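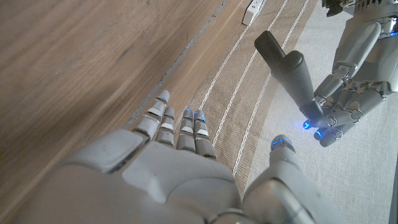 Iltmont has been adding two-armed robots to small-item handling at its Gidcombe returns center under a program known internally as Tautahi. The photographs on this page show the work at one of the handling tables. They are published for employees at Gidcombe and at our sister site in Brindau, where the same program is scheduled to open in May, and for visitors who have asked what the work looks like at close range.

The Gidcombe center employs 27 people in small-item handling. Before Tautahi, each of them spent most of a shift picking up returned goods, turning them over, checking them against a record and setting them down again. The items are light, but the motion repeats all day, and wrist and shoulder strain was the most common complaint in the department's annual review. The program was started with that complaint in mind. Its second purpose was to give experienced handlers a larger part in deciding how items are sorted.

## At the Table

Tools and household goods with an uneven shape are the hardest items in the current catalog. A handler adjusts to them without thinking. For the robots, the grip has to be worked out item by item, and handlers are asked to say where they would place their own fingers and which way up they would set the item down. Their answers are recorded in the item notes and stay there for the next shift.

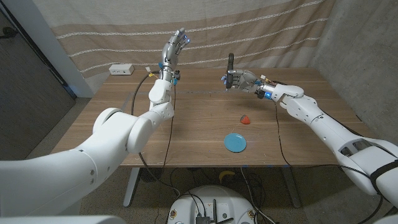 *A slender black item in the grip of one hand, with the other hand open and raised toward the back of the table. The light-blue plate lies in front.*

The item list for Gidcombe now stands at 100 entries. Handlers may propose additions at any time and may also ask that an item be withdrawn — a right they have used, mostly for glass. Withdrawn items go back to manual handling at the side benches.

## Hands and Fingers

Five-fingered hands were chosen over simple grips after a trial at the center. The goods that come through Gidcombe were made to be held by people, and handles, lids and triggers are easier to approach with fingers and a thumb. The hands also need more care. Employees who have completed the maintenance course inspect them before the first shift and again at midday, looking at the joints, the fingertips and the outer shell. This inspection is new work. It is paid at the technical rate, and it may not be added to a handler's regular duties without a change in grade.

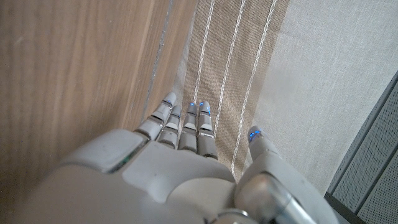
*The back of a hand, with blue lights at the fingertips and thumb.*

Handlers told us early on that they wished to be near enough to the table to see the fingers clearly, and several asked for lower screens at their own stations. The screens were lowered. Seating was also changed, as the work now involves more watching and less walking, and long periods of watching bring a strain of their own. Employees rotate away from the table after around 60 minutes and may ask to rotate sooner.

## Setting Out the Work

Preparing a table is a handler's task and will remain one. The person on duty selects the items from the list, places them on the surface and records the arrangement. Strips of tape outline the area to be used, and items are kept inside the lines during a run. New employees learn this step first, usually within their first six days, and they work beside an experienced handler until both are satisfied with the result.

The black hand grip exerciser stands with its two handles apart, and the robot's left hand is just above it. Between the two hands are the plate and a small orange-red item.

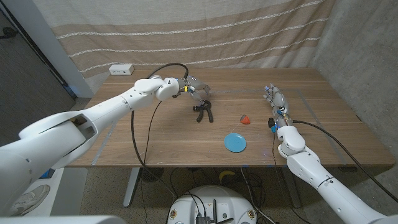
## What Has Changed for Employees

No position in small-item handling has been removed under Tautahi. Duties have changed, however, and some employees have found the change unwelcome. Those who preferred the pace of manual work have been offered places at the side benches, and the offer remains open. Others have moved into inspection, item notes or training, and applications for the next maintenance course may be made through any shift supervisor.

Brindau employees who would like to visit the Gidcombe tables before May should arrange a time with their site office. Travel is counted as working time.

*Iltmont, Gidcombe Center. Page updated Friday, February 10, 2023.*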